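Section 7: Setting Up the Work Table

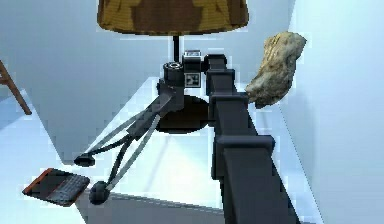 Fig. 7. White tabletop in use.

The Nillidow table has a white top, four adjustable legs and a rear cable tray. It is supplied flat in two cartons. Carton A holds the top and the hardware bag. Carton B holds the legs, the frame rails and the tray. Check both cartons against the packing list before you start. If anything is missing, contact the Camberg service desk and give the number printed on the list.

Tools needed: Phillips screwdriver, spirit level, tape measure. The hex key is in the hardware bag.

7.1 Assembling the frame

1. Lay a blanket or flattened carton on the floor and place the top on it, white side down.
2. Set the two long rails in the grooves. The slots for the cable tray face the rear.
3. Fit the short rails between the long rails. Start all the bolts by hand.
4. Push a leg into each corner bracket until it clicks.
5. Tighten the bolts with the hex key, working from corner to corner. Stop when the washer no longer turns.

Caution: Do not use a power driver on the frame bolts. The threaded inserts can pull out of the top, and this damage is not covered by the warranty.

6. With a second person, lift the table by the long rails and turn it upright. Do not drag it on its legs.

7.2 Leveling

1. Move the table to its final position. Leave a gap of 2 inches between the rear rail and the wall for cables.
2. Place the level along the rear edge. Turn the leveling feet clockwise to lower a corner, counterclockwise to raise it.
3. Repeat along the front edge and both sides.
4. Press down on each corner in turn. If the table rocks, adjust the foot diagonally opposite the corner that dips.

Note: On carpet, wait 20 minutes and check the level again. The feet settle into the pile.

Note: If a foot is extended so far that the red line on the stem shows, wind it back in and use the Pornau spacer pads (sold separately). A foot extended past the line may bend.

7.3 Fitting the cable tray

1. Hook the tray into the slots on the rear rail and slide it to the left until it locks.
2. Lay the power strip in the tray with its switch facing out.
3. Fasten the strip with the two straps provided.
4. Run the supply cord down the rear left leg and press it into the clips.

Warning: The total load on the power strip must not exceed 2000 watts. Do not plug one power strip into another. Do not run heaters from the tray.

7.4 Clamping equipment to the top

Clamps may be used on any edge except the rear edge above the tray. Put a rubber pad between the clamp and the white surface. Tighten by hand only, then check again after a day of use. Drilling through the top voids the warranty. If you need permanent mounting holes, order the Birhane top, which comes with covered inserts.

7.5 Cleaning

Wipe the surface with a soft cloth, warm water and a little dish soap. Dry it afterward. Pen marks can be removed with rubbing alcohol on a cotton pad; test a spot near the rear edge first. Scouring powder and melamine sponges dull the finish, and the dull patches cannot be polished out.

Check the frame bolts every November, or whenever the table has been moved. Retighten any that turn freely.

7.6 Troubleshooting

Table wobbles after leveling: A leg is not fully seated. Lift the corner, push the leg in until it clicks, and level again.

Tray will not lock: A cord is caught behind the hook. Remove the tray, clear the slot and refit.

Top is bowed in the middle: The short rails are swapped with the tray supports. The rails are stamped R, the supports S.

Changes to this section were prepared by Ksawery Brzozowska. For power strip replacement, see Section 8.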